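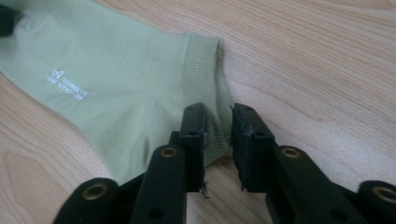 **To:** Marjorie Bickerstaff
**Re:** Greenwood lock replacement, progress to 30th June

Dear Marjorie,

Thank you for your patience while I pulled this together, and thank you again for the kind note after our last call, which I passed along to the whole crew (they were very pleased with it). I'm glad to say that the Greenwood work is in good shape overall, with one sore spot that I'll come to further down.

## Where we stand

As you'll remember, the grant covers new deadbolts and door hardware for all 355 apartments on the Greenwood site. We have now finished 200 of them. Each finished door has a new Skanditz deadbolt, a heavier strike plate, and long screws that reach the framing behind the jamb. The old strikes were mostly held on with short screws that went into the trim and not much else, so I'm happy to see the last of those.

The east building is done from top to bottom. In the west building we've finished the lower floors and are working our way up, one hallway at a time. We post a notice on each hallway before we start and knock again on the morning of the work. Most residents have been home and very welcoming, and the ones who prefer to be out have been good about leaving word with the office.

## Keys and records

Every apartment gets its own key, and the building entrances stay on a separate one. I know the old arrangement, with one key opening half a hallway, was the thing that worried you most back in January, and it's gone from every door we have touched. Spare keys are tagged with a code in place of the apartment number and go into the locked cabinet in the Greenwood office. The list that matches codes to apartments is kept in a different room, and Wondidano has written the sign-out sheet into its office handbook so that new staff will pick it up as a matter of course. 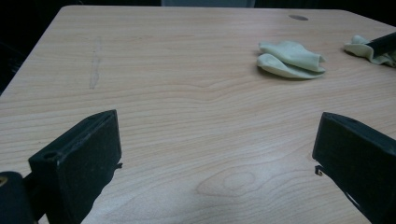 **Will residents need a key to get out of their apartments in an emergency?**

The new deadbolts all have a thumb turn on the inside, so anyone can unlock the door from within by hand, without a key.

## The sore spot

Seven of the west building doors have dropped on their hinges, and the bolt no longer lines up with the strike. We could file the strikes to make them fit, but the doors would go on sagging and we'd be back before long — I would much prefer to rehang them properly. Plevent, our carpentry contractor, has looked at all of them and will rehang them for $2,000, including new hinges. There is enough in the contingency line to cover it. Since it's a change from the plan you approved, I'd like your okay in writing before I tell them to go ahead. The residents behind those doors still have their existing locks in working order, and they know why theirs are waiting.

## What comes next

We'll carry on up through the west building and then move to the garden units, where the doors are metal and need a different strike. Those parts are already in our storeroom. After that comes a walk-through, trying each lock with the door open and then closed, and I'd love to have you join us for part of it if you can spare the time.

I'll send the hardware receipts separately, along with the updated door list. Do call if anything in either of them looks odd to you.

With warm thanks from all of us at Wondidano,

Project Manager, Greenwood Locks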